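Oltitport cell: a month of small adjustments

Readers of the June issue may recall that the simulated twin of the Oltitport cell was going to be finished by the time you read the next one. It's mostly finished. Satish Bhatt has asked me to stress the word "mostly," and Yaroslav Derkach has asked me to leave him out of it.

For anyone who joined Ullwood lately, the twin is where we try out settings before they go near the real arm. You drive the gripper up to the black panel, get the fingers lined up with one of the little gray tabs, and find out what you got wrong without having to order a new set of fingers. We have ordered new fingers before. The invoice is still pinned up by the kettle.

The first job was the wrist camera. It looks out over the gripper body with a very wide lens, so anything straight bends toward the edges, and the old settings had been carried over from a narrower one. The arm was reaching with great confidence for a spot 8 millimeters off the tab. Satish redid the lens values in one long afternoon, checked them against a grid, then checked the grid.

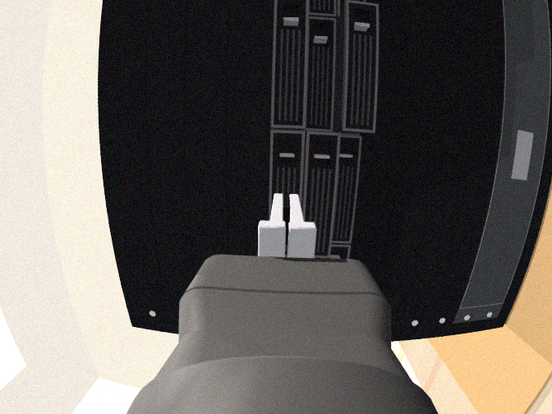 Fingers and pads

With the camera telling the truth, the fingers were next. The opening width lived in two different files, which didn't agree, and the arm believed whichever one it had read last – a management style some of you will recognize. There's now one file. If you have a private copy called "final" or "final2," please delete it and tell no one.

Yaroslav also went over the pads. Their grip value had been set so high that in the twin they could have held up a wet fish by the tail. He backed it off a little at a time and ran 53 practice closes between changes, with the arm turned away from the panel so that a bad number couldn't do any harm.

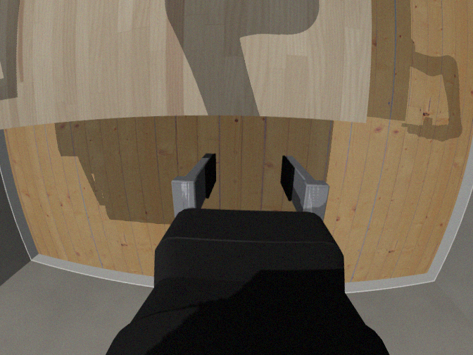
The one thing he didn't get to is the wrist offset, which still drifts after a long session. Until it's fixed, send the arm home and re-zero it every 900 cycles. The Istine script will remind you at the right moment, in capital letters. It can be dismissed with one key, and the log now records who pressed it.

We've also settled on a standard approach. Come in toward the center column of bays with the fingers open, stop short of the tabs, and hold there until the position readout stops twitching. Only then pick your tab and move in. People who skip the hold save a second or so and then spend the morning with Satish.

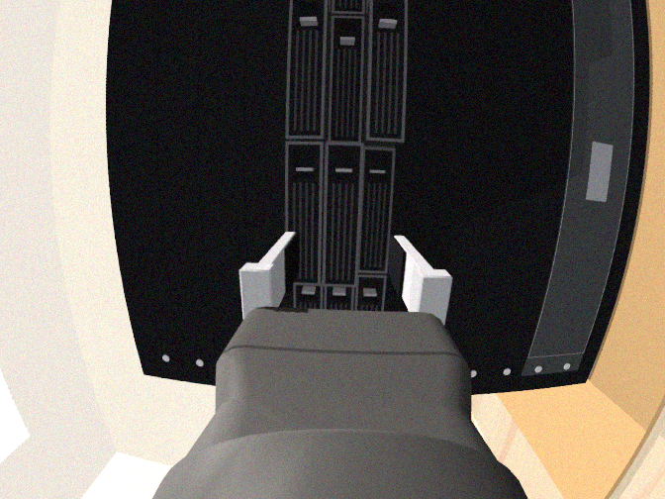
Speed limits are back to the cautious setting for now, so a full check takes longer than it did in the spring. Start it before lunch. The long soak test of 3,000 cycles should be left for overnight, and please put your name on the Romaniuk sheet first, or two of you will book the same machine again and I'll have to hear both sides.

Next on the list are the wrist offset and the collision margins, in that order unless the margins get worse. Questions about the camera go to Satish. Questions about the pads go to Yaroslav, preferably after ten.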